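Premham Recipe Corrections, data card

Maintained by Mabli Lewis and Thanakorn Thongdee. Last reviewed in May.

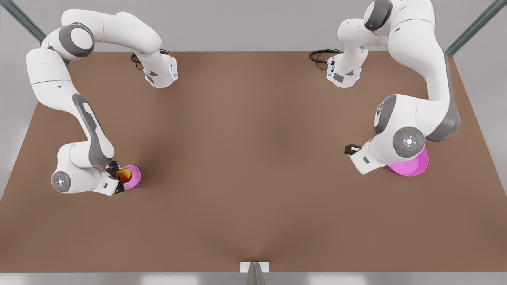
What is in it

More than 2,000 home recipes, each paired with the version the cook sent in later after being told something was wrong. Most changes are to salt, oven time or pan size. The text is in English. A few recipes kept their Thai ingredient names, and we left those alone.

Where it came from

Readers of the Srisuk newsletter mailed in both versions. Itziar Cordero typed up the handwritten ones. We did not cook any of them, so please don't cite this as a set of tested recipes. A corrected recipe is one the sender believed was better, and senders believe a lot of things.

Fields

id: text, unique
before: the first version, spelling kept
after: the second version, spelling kept
reason: whatever the sender gave, often blank
servings: a number, or the word "family"

Known problems

The reason field is weak. "Came out funny" appears often and could mean anything. I would not train a classifier on it, and I doubt the people who say they have.

Oven temperatures are mostly Fahrenheit. Version 2 claimed to have converted the rest. It missed the bread section, and Vichien Chareonsuk's fix for that is in version 3.

Newsletter readers bake far more than they fry. Any claim about "how Americans cook" drawn from this is a stretch.

Suggested uses

Studying how people edit instructions. Checking unit parsers. Someone proposed using it to predict whether a cake will rise, and I have yet to see a reason to think it can.

License and contact

Free for noncommercial use with credit to Premham. Send errors to Mabli, with the recipe id and the line you think is wrong. "The soup one" won't find it.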